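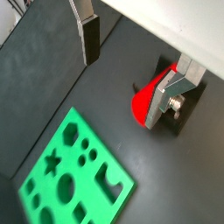
Early Learning Assistant, Toy and Play Materials Library

The Cliltville Family Resource Service invites applications for the position of Early Learning Assistant in its Toy and Play Materials Library. The position is part time, is based at the Karaki Street branch, and reports to the Library Supervisor, Raed Rizk.

About the Service

The library lends play materials to families, child care homes and preschools in Cliltville and Useck. Its collection holds over 1000 items, and 486 households currently hold a borrowing card. Borrowing is free of charge to residents of both towns. Larger sets are sent to preschools by van and are returned at the end of each school term.

Duties

The Assistant will staff the lending desk, register new members, and check each returned set against its contents card before it goes back on the shelf. Incomplete sets are held for 2 weeks so that families have time to look for missing parts.

The Assistant will also help lead the Monday play session for toddlers and their caregivers. This includes setting out materials, greeting families by name, and keeping a short written record of attendance.
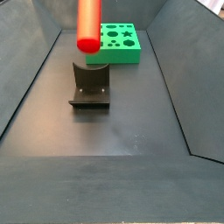

Knowledge of how young children learn through play is central to this position. The Assistant will be asked by parents which materials suit a child of a given age, and should be able to answer in plain terms. A shape sorter such as the green block, with its cut-out holes of different shapes, may be offered to one toddler as a matching task and to another simply as something to handle. Applicants should be comfortable giving advice of this kind without making judgments about a child's development -- such questions are referred to the Woridberg Children's Clinic.

Qualifications

Applicants must hold a high school diploma or equivalent and have at least one year of paid or unpaid experience with children under five. Coursework in early childhood education is preferred. The ability to lift and carry boxed sets is required, as is a willingness to work one evening per week. Fluency in a second language is welcome.

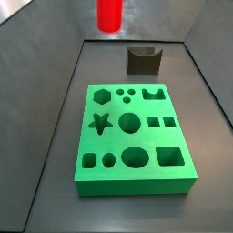
Shape-sorting tray with hexagonal, round and arched openings.

Hours and Benefits

The position is offered for 700 hours per year, scheduled mainly on weekday mornings. Paid leave is provided in proportion to hours worked. First aid training is arranged by the Service during the first month of employment and is counted as working time.

How to Apply

Please submit a cover letter, a resume and the names of two references to the Library Supervisor at the Karaki Street branch. Applications may be delivered in person or by mail and must be received by the last working day of October. Interviews will be held at the branch -- applicants who need an evening appointment should say so in their letter. An offer of employment is conditional on a satisfactory background check.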